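Workshop tips: keeping a hand-held gripper in good order

By Tianyou Lu, Broscombe workshop page

In our workshop we have two hand-held grippers of the same printed type. We call the older one Tian and the newer one Misov. I take care of both, and these are my notes for the person who has them when I am away.

Before you start

Put a cutting mat on the table and work over it. Small screws stay on the mat more easily, and the tabletop does not get scratches. Keep a small dish near your hand for the screws and never put them in your pocket. I lost one this way in July and waited a long time for the new one.

Cleaning the finger pads

Open the jaws fully and leave them open. Wipe the inner face of each pad with a cloth that is a little wet, with one drop of dish soap. Dry it with a second cloth. Please do not use acetone, it makes the printed plastic soft. Alcohol is fine for our pads, but ask first if yours are from another material.

For dust in the screw holes I use an old toothbrush. A needle also works, but go slowly, the edge of the hole breaks easily.

Brass inserts

The screws go into brass inserts which are melted into the plastic. An insert will turn if you pull the screw too hard. I tighten with two fingers on the short end of the key and stop when I feel the screw is sitting. If the insert already turns, take out the screw, warm the insert with a soldering iron for a few seconds, press it flat and let it cool completely. Glue did not hold well for me.

Linkage arms

Move the trigger slowly and listen. A dry click usually comes from a joint that is too tight, so loosen it by a quarter turn and try again. The two arms must arrive together. When one comes later, compare the screws left and right before you change any part. I put a very little silicone grease on the joints and nothing on the pads.

Writing it down

I keep a paper card with each gripper. On the card of Tian the pads were changed at 505 hours and again at 583, and the second time was my mistake, I had mounted them with a wrong screw from the Pillberg box. Now that box has a red label. Please write the hours also when you only clean. 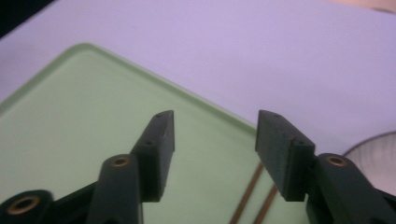 Gripper with the jaws open over the green mat. The brass inserts are in the gray arms.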